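Ora is back on the bench after its gripper wouldn't let go
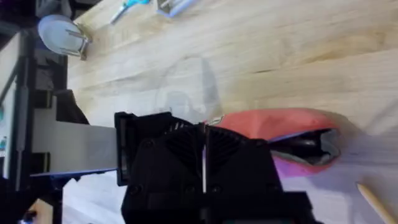 What happened in February

A short update from me, as a few of you have been asking why Ora was switched off for most of the month. The quick version - the gripper stopped opening when it was told to, and we didn't want to run it again until we knew why.

It was mid-morning and Ora was doing tabletop sorting, the same job it had been doing for weeks. On cycle 245 it closed on a soft item, lifted it, carried it over to the drop spot and then just sat there squeezing. The software (we use Cinine for the arm and the gripper both) was perfectly happy and reported the fingers as open. They were not open! I hit the stop button, which cut power to the arm as it should, but the fingers stayed clamped and it took two of us and a plastic wedge to get the thing out. No one was hurt, and the item went in the trash.

What we found

My first guess was the cable, because it's always the cable. I swapped it and got the same fault 20 minutes later, so that was a nice chunk of the afternoon gone. The real trouble was a small coupling inside the gripper that had worked loose on its shaft. The motor was turning, the position sensor on the motor side saw it turning, and the fingers weren't going anywhere. So the software had no way to tell, and that bothers me a lot more than the loose part does.

Vukider, who built the gripper for us, sent a new coupling and asked for the old one back. They also had us check Pop, our other arm, and sure enough the same coupling had a bit of play in it, though it hadn't slipped yet. Both are fixed now.

What changes for you

Ora is running at 40 percent speed until I've seen a good long stretch without a fault. The coupling gets checked every 4 weeks on both arms, and there's a sheet taped up by the door to sign when you've done it. If the fingers don't open, hit stop and come find me - please don't pull on whatever it's holding, even if it's something squishy and you think it'll slide right out.

I'm still waiting to hear whether we can add a second sensor on the finger side. Vukider says it can be done, but I haven't seen a price yet.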